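Sunday, day 4 with the Ganico kit
4 min read

Up at seven, coffee, then straight to the table. I have the Ganico hand-held gripper set on loan until the end of March and I wanted a full day with it before writing the review. Two grippers, a charging dock, a bag of spare pads and a year of the Devik software. The price is $315 for the set, and Devik costs extra after the first year.

The job I picked was drawers. I want to find out if a small arm can learn to open a parts drawer from recordings made by hand, and drawers are fussier than cups or blocks. The yellow organizer is what I settled on after trying a wooden box that slid all over the place.

Setup took longer than the booklet says. Devik wanted an update, then wanted me to sign in again, then lost the second gripper. Turning both off and starting with the second one fixed it. I wrote that on tape and stuck it to the dock. 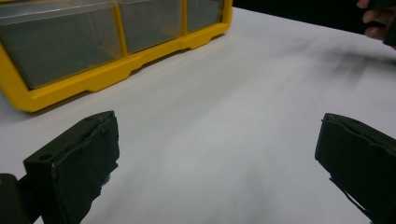

Does the kit work without the Devik subscription? Recording does, and the files save to your own computer, but sorting and trimming them has to be done in some other program once the year is up.

By lunch I had 30 recordings. Ate a sandwich standing up and went through them. The ones where I moved slowly were clean. The fast ones had jumps in the tracking, mostly at the start of the pull. I threw those out and did them over.

The pads are my main complaint so far. The padding is ragged along the top of both fingers, and on one of them a strip sticks out to the side. Grip is still fine on a drawer, but I would not want to pick up anything thin. Tedent sells a harder rubber pad that is supposed to fit. I ordered a set and will note if it does.

The handle is good. My wrist was tired by mid-afternoon but not sore, and I can't say that for the Kiss gripper I tried last fall. The Kiss was cheaper and the trigger stuck.

Finished with 74 good recordings. Backed them up twice. Training can wait until the evenings this week - the computer gets loud and I don't want it running while I work.

Still to do: try it with one gripper only, test it under the lamp with the blinds shut, write to Ganico about the pads. Leftover soup for dinner.

Comments (3)

benchnotes: Same thing with my second gripper getting lost. The tape trick is going on my dock too.

old_solder: Please post whether the Tedent pads fit. The Ganico spares cost too much for what they are.

mk_garage: Would you buy it with your own money? I have one arm and not much time.

Recent entries
Ganico kit, day 3: the wooden box
Cleaning out the cable drawer
Why I sent the Kiss gripper back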